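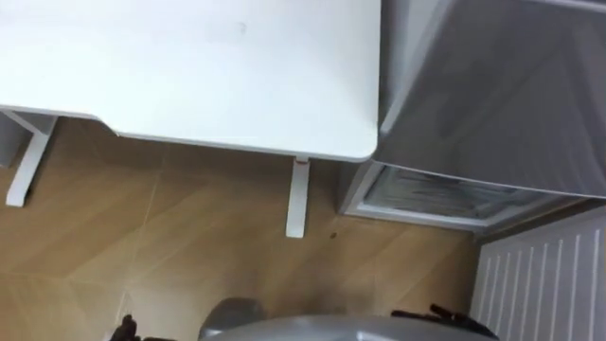 Shared Study Tables at the Lendville Campus Library
Project report, Introduction to Facility Planning

1. Purpose
The library extended its evening hours in September. The project set out to measure how the shared tables on the second floor are used after 6 p.m. and whether the present layout suits that use.

2. Method
Occupancy was recorded by hand every 10 minutes on 16 evenings. A seat was logged as occupied if a person was in it or if belongings had been left on the table in front of it. The sheets were then typed into a spreadsheet and checked against the door counter, an Imard unit already installed at the entrance.

3. Results
The final data set holds 722 valid entries. Entries with a missing time or table code were dropped. Use peaked between 7 and 8 p.m. and fell off sharply after 9. Tables near the windows filled first. Tables beside the printers were used mainly for short stays.

4. Limits
Belongings and people were given the same code, so the results overstate the number of readers present. The door counter does not separate floors and could only confirm the general trend.

5. Recommendation
Move two tables away from the printers and repeat the count next term, with a separate code for unattended seats.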